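Setting Up Consignment Accounts With Independent Bookstores

October 15, 2024

Applies to: self-publishers and small presses selling printed books directly to stores, without a distributor

Consignment is an arrangement in which a store takes copies of a book, pays nothing at the time, and pays the publisher a share of the price when a copy sells. Unsold copies remain the publisher's property. Most independent stores that deal with very small presses do so on these terms. This page covers the paperwork, the pricing, the delivery and the tracking, in the order they come up.

It does not cover wholesale orders, online marketplaces or library sales. Those use different discounts and different invoices.

Before you start

You will need the following for each title:

- An ISBN that belongs to your imprint and matches the edition you are delivering.
- A scannable barcode on the back cover, with the price either encoded or printed near it.
- A one-page title sheet (see step 1).
- A numbered delivery form in duplicate.
- A spreadsheet or ledger with one row for each delivery.

If the book has no barcode, print barcode stickers before you contact any store. Many point-of-sale systems cannot add an item by hand without a manager, and some stores will decline the book for that reason alone.

Step 1. Write the title sheet

Keep the sheet to one side of one page. Include the title, author, imprint, ISBN, format, trim size, page count, price, publication month and subject category. Add a description of no more than 80 words and a small copy of the cover. Put your contact details at the bottom.

Use the subject category a bookseller would use to shelve the book. "Local history" is useful. "Memoir with elements of travel" leaves the buyer to decide, and the book may end up on a shelf where its readers do not look.

Leave out review quotes unless they come from a source the store's customers would know. Leave out sales figures unless you are asked for them.

Step 2. Work out the split

The usual starting point is 60/40: the publisher keeps 60 percent of the list price and the store keeps 40. Some stores ask for 50/50, and a few charge a stocking fee on top. Work out your lowest acceptable split before the first conversation.

For each copy, calculate:

Publisher share = list price x publisher percentage
Net per copy = publisher share - print cost - delivery cost

Take a 360-page paperback with a list price of $18.00 and a print cost of $6.10, delivered at a cost of $0.90 a copy. At 60/40 the publisher share is $10.80 and the net is $3.80. At 50/50 the share is $9.00 and the net is $2.00. With a $25.00 stocking fee at 50/50, the first 12 copies sold do not quite cover the fee. A store that sells four copies a year on those terms will cost you money for three years.

If the net comes out below $1.50, raise the list price or lower the print cost before going further. Do not change the list price from store to store. The printed price has to match what customers pay.

A longer print run lowers the print cost, but the saving only counts if the books sell. A press with 2000 copies in storage and six consignment accounts has a storage bill and a slow ledger. For a first consignment title, short runs or print on demand are easier to manage.

Step 3. Contact the store

Look on the store's website for a consignment policy first. If there is one, follow it exactly, including the form and the days on which books are accepted. If there is none, send a short email with the title sheet attached and ask who handles consignment.

Do not bring stock on the first visit. A buyer who is holding your books has to refuse them in person, and most would prefer not to.

Allow three weeks before following up. Send one follow-up. If there is no reply to that, move the store to the bottom of the list and try again with the next title.

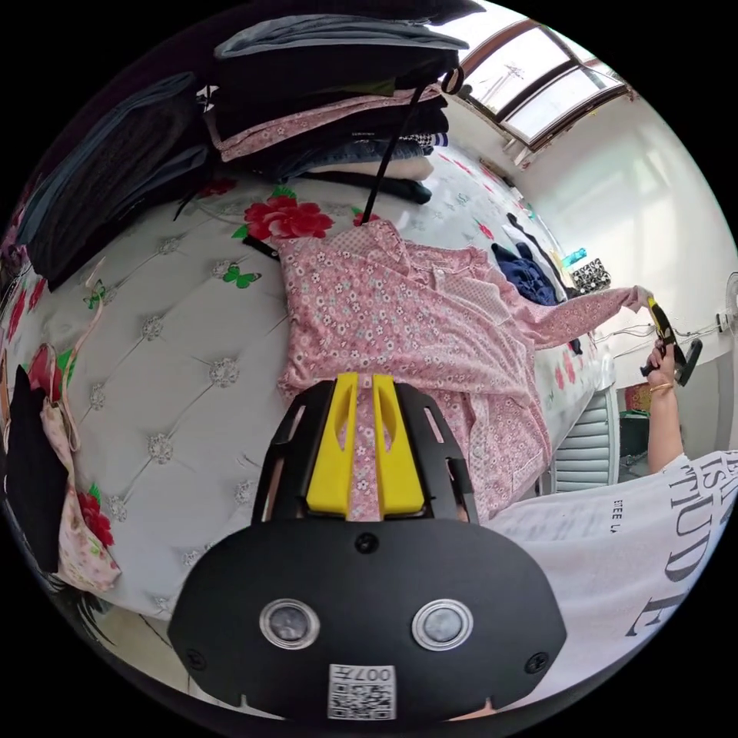

Timing has some effect on the answer. Stores near a college are busy in August with course orders and seldom look at consignment requests. Late winter is quieter almost everywhere, and shelf space opens up as seasonal stock goes back.

Step 4. Agree on terms in writing

Use the store's agreement if it has one. If not, supply your own. One page is enough. It should state:

- The names of both parties and the store's address.
- The title, ISBN, list price and number of copies.
- The split.
- The length of the term, commonly 90 or 180 days.
- The payment schedule and method.
- Who pays for lost, stolen or damaged copies.
- What happens to unsold copies at the end of the term.
- How either side can end the agreement early.

Read the last three items with care. Some store agreements say that copies not collected within 30 days of the end of the term become the property of the store. This is a common clause and can be accepted, but the date must go into your calendar.

Loss and damage clauses vary. A reasonable version makes the store responsible for missing copies and the publisher responsible for ordinary shelf wear. If the store accepts no responsibility for either, deliver fewer copies.

Step 5. Deliver the stock

For a first delivery, two to five copies is normal. Check every copy for bent corners, miscut pages and scuffed covers. Pack the books flat, spine to fore edge in alternate layers, with card between the top layer and the lid.

Fill in the delivery form before you arrive. Have a member of staff sign both copies and print their name. Leave one and keep the other. A signed form is the only proof that the store received the books, and you will need it if the inventory is later found to be short.

If you ship the books, include the form and a return envelope, and ask for a signed copy or a scan. Do not record the delivery as complete until it arrives.

Step 6. Record the delivery

Enter one row for each delivery, even when two deliveries go to the same store. The columns used in the Zisholm template are:

Form no. | Store | Title | ISBN | Copies out | Date out | Split | Term end | Copies sold | Copies back | Paid | Balance

Copies out should always equal copies sold plus copies back plus copies still on the shelf. When it does not, check the delivery forms first. Most differences come from a top-up delivery that was never entered.

Copies on consignment still count as your inventory for accounting purposes. Do not record income when you deliver them. Record it when the store reports a sale. Check with an accountant how sales tax is handled in your state; in most cases the store collects it from the customer.

Step 7. Check stock and collect payment

Few stores will pay without being asked. At the end of each payment period, send an email with the form number, title, ISBN and number of copies delivered, and ask for a current count. Once you have the count, send an invoice for the copies sold.

Keep the invoice plain. One line per title, with the list price, split, quantity and amount due, is easiest for a bookkeeper to process. Quote the form number on every invoice.

Many stores have a minimum payment, often $20.00 or $25.00, and carry smaller amounts forward. Note the amount carried in the Balance column so that it is not lost when the term is renewed.

Step 8. Renew or withdraw

Two weeks before the term ends, look at the sales. As a working rule:

- Half or more of the copies sold: renew and top up to the original number.
- At least one copy sold: renew once without adding stock.
- No copies sold: collect the books and thank the store.

Returned copies that are still clean can go to another store. Mark worn copies as seconds on the inside back cover and keep them for events or review requests. Do not send worn copies out on a new consignment.

Common problems

The store has closed. Write to the owner at once with a copy of the signed form and ask for the return of your stock. Consigned goods may be treated as the store's assets if creditors are involved, so act quickly.

The store reports more sales than you have copies out. Check whether it has ordered the title through a wholesaler as well. Those copies are paid for separately and should not be invoiced.

The buyer has left. Send the new buyer the agreement and the latest count. Do not assume the old terms were passed on.

Related guides

Choosing a Trim Size for Short Runs
Zilberg Invoice Layouts: Which Fields to Keep
Barcode Stickers: Size and Placement
Selling at Fairs: Notes From Fisotside
Returns, Seconds and Write-Offs

Contact | About Awasthi Press Guides | Terms of use
© 2024 Awasthi Press Guides
Back to top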